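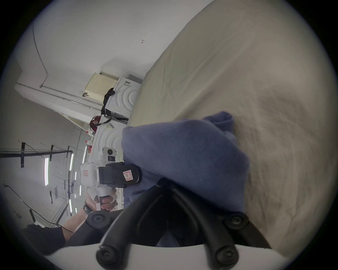
Figure 4. Blue cloth held with a hand-held gripper at the Pramow site.

3.2 Collection of demonstrations

Each operator records 200 demonstrations per garment, working with two hand-held grippers. The start pose of the grippers is free – we only ask that both stay low over the table.

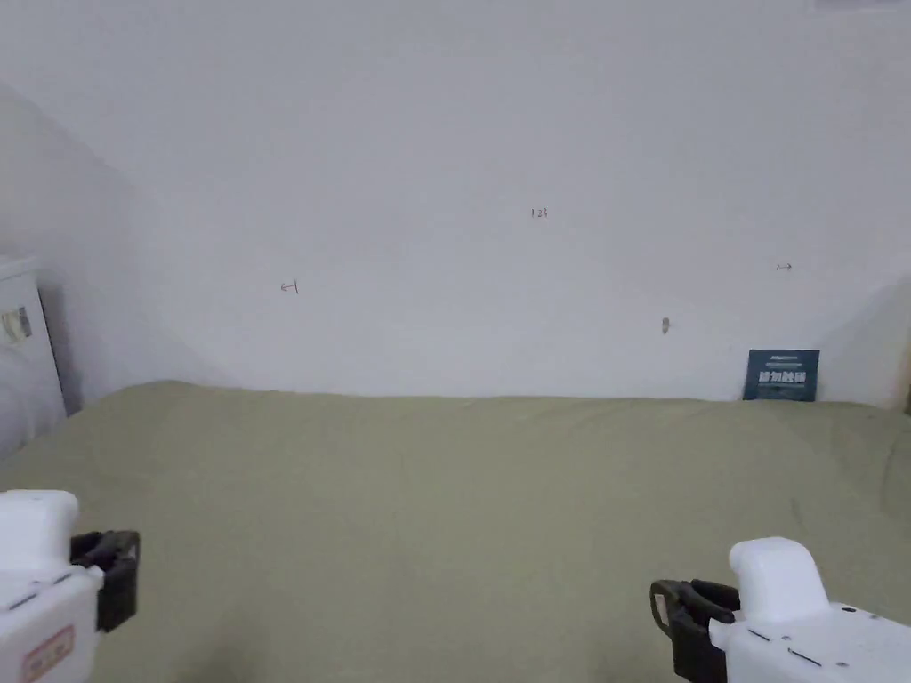
Midtbø, January

The protocol was revised after the pilot. An episode now has 3 stages: grasp, stretch and lay down. Episodes longer than 17 seconds are removed.

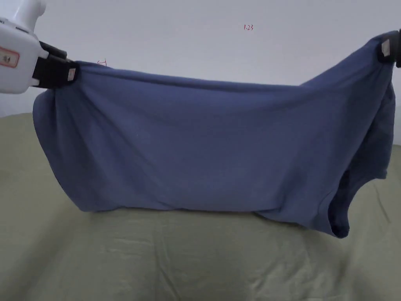 The stretch stage gave us the most difficulty, as the two upper corners must be held at similar height. The final set, named Vultow, contains more than 3000 episodes.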